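Floor and Table: Tidy Month in Pictures

Print this page | E-mail this page
1313 views | 59 shares | 20 comments

September was Tidy Month at Ivholm. You may remember the poster. It promised us clear floors, clear tables and "a calmer head by Friday", and I went in with my doubts about the head.

The idea came with a method attached. It's called Stokine, and as far as I can tell from the booklet it amounts to putting things away and then feeling good about it. There is a page on cables (coil, tie, label, hang) and a longer section on clothing, which uses the word "honour" more often than I'm comfortable with in connection with a T-shirt. We were also asked to log our progress in Zoltaseo, the app that already wants to know when we've booked a meeting room. I logged mine twice and got a green badge both times, once for a cupboard I hadn't opened.

To be fair to the organisers, they put $500 toward hooks, ties and bins, and the bins are good bins. The grey ones with lids went in a day. My quarrel is with the claim that 20 minutes every afternoon will sort out any room. Twenty minutes will sort out a desk drawer. I have my doubts about a carpet that serves as the place where leads go when they come out of something, and I'd like to meet the person who can label a cable while it's still underneath four others.

The clothing section I'm less sure how to judge. The booklet wants a shirt pulled smooth along one edge before any folding starts, corners first, sleeves after. My mother did it against her chest with her chin and the results looked the same to me. A big table does help, I'll give them that. You can at least find out where the sleeves have got to.

Floor first, then table.

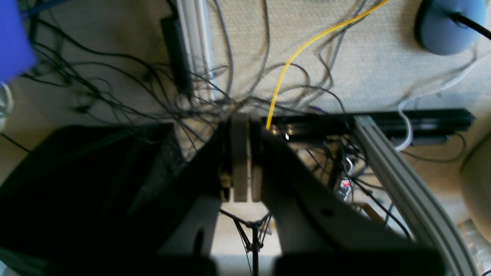
Black cables, grey cables, one bright yellow one, all on the beige carpet. The booklet's advice is to begin with the longest. Good luck picking it.

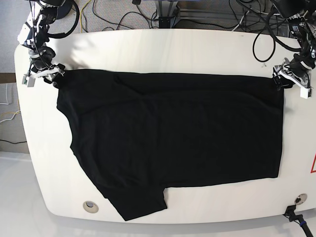 Gallery: Tijani Room Users' Group, Ivholm

The black T-shirt on the white table has a nice straight top edge, I admit, pulled tight at both corners. The rest has its own ideas. One side hangs fairly straight while the other bulges out, and a sleeve sticks out down below. Faint creases too. I would wear it as is, but then I'm not the target audience for the booklet.

The group meets Tuesday at lunch to decide whether Tidy Month becomes a regular thing. I'll be arguing for a second set of hooks, a proper home for power leads and a much shorter booklet. If you've got spare cable ties, leave them in the tray by the door, preferably not in a knot. Anyone who'd like to defend the afternoon sessions is welcome to do it in the comments, where three people have already told me I was using the bins wrong.

Print this page | E-mail this page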